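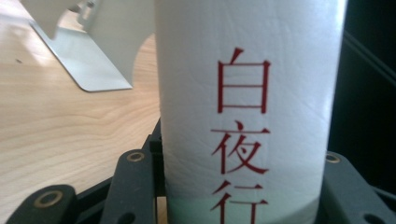
My kitchen in Celthorpe has one shelf, two drawers and a pantry the size of a gym locker, so everything I buy in bulk ends up living on the table. I know this. I knew it in March when I clicked on the 200-roll case of paper towels from a wholesale site called Fovamero, because the price per roll was lower than the price of one roll, and that is the kind of math I find moving. So now there is always a roll standing up on the pale wood of the table, like a houseguest waiting to be asked if it wants coffee. The current one has 白夜行 running down the front in thin, dark red characters, which as far as I can work out is the title of a Japanese mystery novel, something like "journey under the midnight sun." The book is long and very bleak. I mop up orange juice next to it.

I did have a paper towel holder once. It was a suction thing from Kendolton that let go of the wall at 2 in the morning, and I lay in bed for a good while deciding whether I wanted to find out who was in the kitchen. After that I went freestanding.

The rest of the case is spread around the apartment. Under the bed, mostly. There's a row on top of the closet, a few behind the couch, and a pair in the trunk of the car for emergencies I have yet to have. My sister says I could sell some. I looked into it, and the going rate at the Macapagal Street swap table is a jar of somebody's chutney, and I already have chutney.

What bulk buying has done is make me a worse person with a sponge. I used to wring things out. I had a dishcloth with a little loop on it and a hook for the loop. Now a drop of soy sauce gets three sheets, and if I'm in a mood I'll wipe down the whole table, with the grain, against the grain, and then the light comes in from the side and shows me every streak I left.

I've started moving the dishcloth back toward the sink. It's on the windowsill at the moment. The next case ships in a month unless I cancel, and the cancel button is somewhere in an account whose password I wrote down on a paper towel.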